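We use cookies to remember your place in the book. Accept all | Manage settings

Search this title: handles grip rim section

Chapter 2
Plastic Tools for the Kitchen and Table

Before you start. You need one molded plastic utensil from home, any kind. Spatula, scoop, ladle, serving spoon. Bring it clean. Bring a tissue too, there is a short exercise with it at the end of the chapter.

Key words: handle, neck, bowl, lip, rim, channel, draft, gloss, matte

2.1 Why start with the handle

Most students draw the business end first and stick a handle on afterward. Wrong way around. The hand comes first. A person picks the thing up by the handle, and if that part is bad the rest hardly gets a chance.

Look for three widths. Where the palm sits, where the fingers close, and the neck. On a lot of cheap utensils the wide part is low down, then it narrows going up, then opens out a little again before the working end. Slender neck = less plastic, some bend. Too slender and it whips around in a thick batter. Too fat and the tool is heavy and slow to cool in the mold.

Surface next. Matte or glossy. A slight texture hides scuffs and small sink marks. Gloss shows everything, fingerprints included. 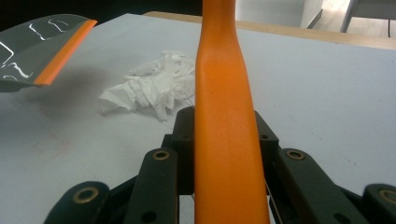

Color matters more then people think. Strong colors get found in a drawer. The Nusard range, which we come back to in Chapter 16, sold its kitchen tools in one bright color per size for years and the cooks learned the sizes by color without being told. Grays and greens look calmer on a shelf and get lost in a sink full of dishes.

Light helps you read the shape. Put your utensil on a white table near a window. Turn it. One face goes pale, the next goes darker, and the line where they meet is your edge. Soft line, big radius. Hard line, small radius. Draw that line before you draw anything else.

2.2 The bowl and the lip

Now the working end. Scoops and shallow pans have four parts worth naming: floor, side wall, lip, neck.

Floor is usually flat or close to it. Wall turns up from the floor on a curve, because a sharp inside corner traps food and also cracks sooner. Walls lean outward a bit. That lean is called draft and it lets the part come off the mold.

The lip is where makers show off. Some leave it plain. Some roll it. Some add a pattern, small raised ridges set close together, like rope or the edge of a coin. A ridged lip breaks up a long shiny edge and gives the fingers something to catch. It can also hold flour. Ask who is going to wash it.

Patterns have to stop somewhere. The neck is the usual place, the lip goes smooth and curves down into the handle on both sides.
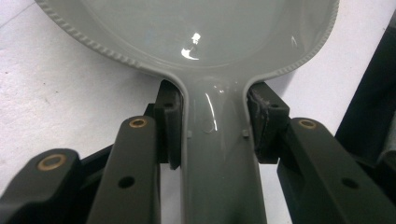 A wide handle can be made as a channel, recessed down the middle with a raised border along each long side. Saves plastic, stays stiff. Same idea as a gutter. The borders do the work. The Ovier workshop notes (Reading B) give a trial run of 2,000 scoops in two handle types, read the part on borders before class.

2.3 To do

Exercise 1. Lay your utensil flat. Trace around it. Mark the widest point and the narrowest point of the handle. Measure both.

Exercise 2. Crumple the tissue and set it beside the utensil. Draw both, 34 minutes total. The tissue has a hundred little edges and the plastic has maybe five. Spend your time acordingly.

Exercise 3. Find the reflections on a glossy part. Draw only those, no outline. Swap with a neighbor and see if they can tell what the object is.

Continue to 2.4, Joining the neck to the bowl.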